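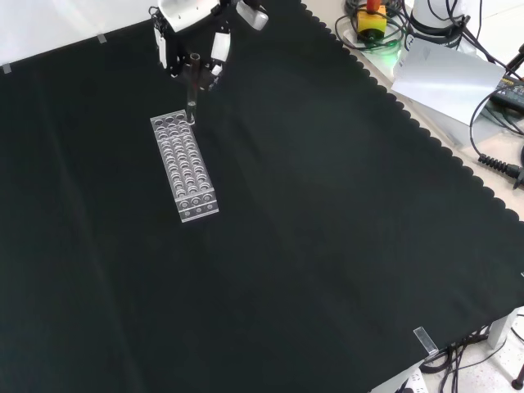
Do I need a science background to join the Cleltora stream survey? Plenty of our best samplers came in knowing how to wade and how to read a map, and we teach the rest in one morning.

We're looking for 17 new people to help us sample the creeks that feed the Rutherford reservoir this spring! The work starts in April and goes through the end of summer. Each person takes on one stretch of creek and visits it every other Sunday, starting at 7:30 a.m. (early, yes, but the herons are out and the parking is easy).

At each stop you fill small tubes with creek water, write down the temperature and how clear the water looks, and turn over a few rocks to see what's living underneath. Mayflies and stoneflies are what we love to find. Your samples go back to our lab on the second floor of the Vatosero building, where Lilla Csonka and her students test them for nitrate and phosphate. If you'd like to stay and learn the lab side too, please do. Lilla is happy to have extra hands, and there's always coffee.

You'd be a good fit if you:
are 16 or older (under 18, bring a parent or guardian)
can walk two miles on uneven ground
don't mind cold feet
can make at least six of our sampling days

We lend out waders, nets and thermometers. Bring your own lunch and a dry pair of socks. You'll get $30 for each sampling day to cover gas, and a copy of the full results in the fall. Last year's crew brought in 700 samples, and the upper creek numbers have already gone to the county for its culvert plan!

Training is at the Vatosero building on a Sunday morning before the season opens. Elspeth Leckie runs it, and part of it is outdoors, so dress for mud.

To sign up, send Elspeth a note with your name, your shoe size and whether you have a car. A few lines on why you're interested would be great, but don't fuss over it. If you'd like to share a stretch with a friend, put both names in the same note.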